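Notebook — September, matchday audience work, Rakisard screening room
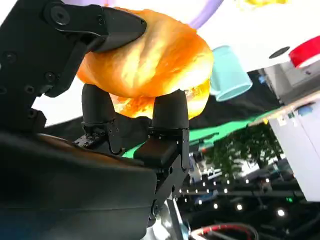 Second half of the season-opener counts typed up this morning. 906 usable viewer slips from the Farico halls, the rest too smudged or no club filled in. Put the smudged ones in the blue folder, dont bin them yet.

Early kick-offs much fuller than we guessed. Late ones thin out after half time, mostly when the home side is already two up. Want to split this by venue before saying anything — Zikorell has the big screen and pulls people from the other side of town, so it skews everything.

Club question still badly worded. "Who do you support" gets the local team from half of them and the English one from the other half. 76 wrote both. Change to two lines on the next print run, order is 1000, needs to go off before 4pm.

Ait Brahim hall: generator out for the first match, 3 slips only. Leave out of the averages, keep in the raw sheet with a note.

Entry price — nobody has checked wether it goes up for derbies. Ask at the door next time, write it on the back of the tally card.

Also to do:
radio commentary listeners, still no way of counting them
recode the "other league" answers, Spanish and Italian lumped togther at present
new batteries for the clicker

Venue split started, Farico done as far as row 3 of the second sheet. Carry on from there after lunch.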